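Sim-only grasp ranking: does the Stosine result hold for thin objects?

tamsk_ordo
I am trying to repeat the Stosine result in my own simulator, and I would like to hear from people who did it before me. The claim is that a grasp ranker trained only on rendered tables will choose a good grasp on the first try, if the clutter is random enough. I made 278 layouts with the Perkton object set. For every layout I run 100 trials with small changes in friction. 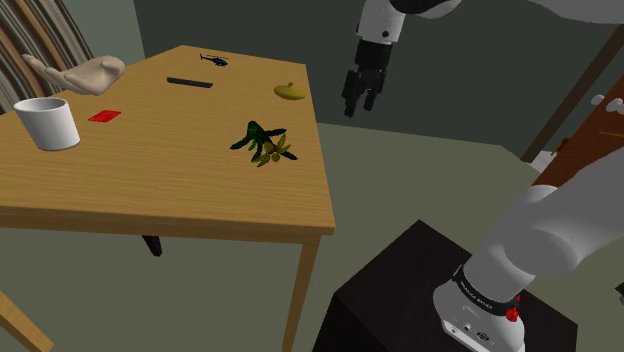 My ranker is weak on flat and thin objects, and I do not understand if this is the fault of the data or of the method. With the cup it has no trouble. The red card lying flat on the wood is much harder, because both fingers must come very close to the table and the score falls for every candidate. The plant sprig gives a different problem, its long leaves go out in all directions and the ranker likes to choose a leaf tip.

bevelgear
Method, I'd say. The ranker has a penalty for table contact. Set it to zero and train again before you blame the data.

quillon6
Disagree with bevelgear. We removed that penalty at Trosotari and the fingers just hit the table more. What helped was a second camera view, low, so the card edge has some pixels. From high up you get no height signal.

tamsk_ordo
Thank you both. The penalty I can test tonight. For the second view I must render everything again, and it takes 6 hours on my machine.

bevelgear
quillon6, did you change the penalty and the view in the same run? Then you can't say which one did it.

quillon6
No, separate runs, 2 seeds each. I admit that is few.

tamsk_ordo
I ran without the penalty. Card is a little better, sprig is the same as before. I will start the low view now and write the numbers here in the morning.

14 likes · 7 replies · Share

Related threads
Friction ranges in Yilma, what do you use?
Leaf meshes and collision shapes
Perkton object set: wrong mass values
Suction or two fingers for cards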